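Okdale Residents' Cooperative
Household Machines Working Group
Minutes of the January meeting, held in the downstairs meeting room

Chair: Josué Guerra
Minutes: the secretary
Apologies: two members, by email
The meeting opened at 6:35 p.m.

1. Minutes of the last meeting
Accepted with one correction. Under item 4, "dishwasher loading" should read "dishwasher unloading." The group has not looked at loading and does not plan to this winter.

2. Matters arising
The letter to Himgate asking for a trial of their laundry folding machine was sent. Himgate replied that the machine is not offered for shared buildings and that they would write again if this changed. The chair will keep the reply on file.

The survey of residents went out to all 300 households. The chair thanked those who put it under doors on the upper floors. Answers will be taken until the end of the month. Early forms mention floors, bathrooms and picking up after children, in that order.

3. Can a machine tidy a table yet?
The chair introduced the item. The question from the co-op board is whether money should be set aside next year for a machine that can put the shared rooms back in order after use. The board wants a yes or no with reasons.

Discussion began with floors. It was agreed that floor cleaning is settled. The Dravholm unit in the lobby has run 1163 hours and needs a brush change and little else. It does not pick anything up, and someone still has to move the chairs before it starts. 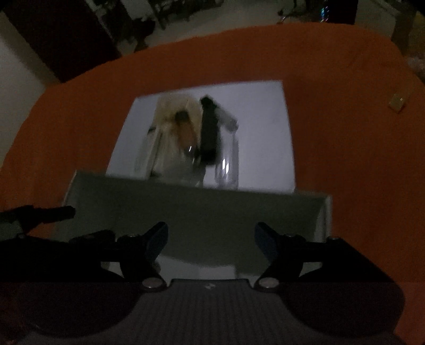
Picking up and putting away took most of the evening. The chair said the board tends to picture a whole machine walking in and clearing a room, and that it would help to talk about one small job at a time. He took the job of moving soft toys from one container to another. With a clear plastic container like the one on the white sheet, a machine has to find walls that show mostly as two bright streaks, and it has to do so in poor light. The toys inside are crowded together, the beige one partly over the black one, so closing on one may drag the other along. The open gray tray in front would be the easier half of the job, as its front wall is low and there is plenty of room to let go of something.

A member asked why the grip would not simply be made stronger. The chair said strength is rarely the trouble with plush. Two pads facing each other will hold a soft toy well enough once they are on either side of it. Getting them there inside a narrow container, without pushing the container over, is the hard part.

Another member said her grandson does this at age three and nobody pays him. The chair agreed that the comparison is fair and said it should go in the report to the board in some form.

There was disagreement about time. One view was that a slow machine is fine if it works overnight. The other was that a slow machine that stops halfway is worse than none, as the room is then left half done for the morning group. Both views to be recorded in the report.

4. Quote from Betancur
Betancur offers a single arm on a wheeled base at a rental of 755 dollars a month, with setup charged separately. The quote covers "light tidying of known objects." Members wanted to know what counts as known. The chair had asked by phone and was told each object has to be shown to the machine beforehand, and that see-through items and fabric are outside the guarantee.

It was pointed out that see-through items and fabric are most of what gets left in the shared rooms. The secretary was asked to put that sentence in the minutes.

Proposed: that the group advise the board not to rent the arm this year, and look again next January. Carried, with one against. The member against asked that her reason be noted — she would sooner have a short trial in one room than another year of talk.

5. Actions
Chair to draft the report to the board and send it around for comments.
Secretary to collect the survey forms and sort them by floor.
Chair to ask Betancur whether a one-week trial is possible, and at what price, without commitment.
Brush for the Dravholm unit to be ordered.

6. Any other business
The key to the supply closet is missing again. Please check coat pockets.

The meeting closed at 8:10 p.m. Next meeting in February, same room.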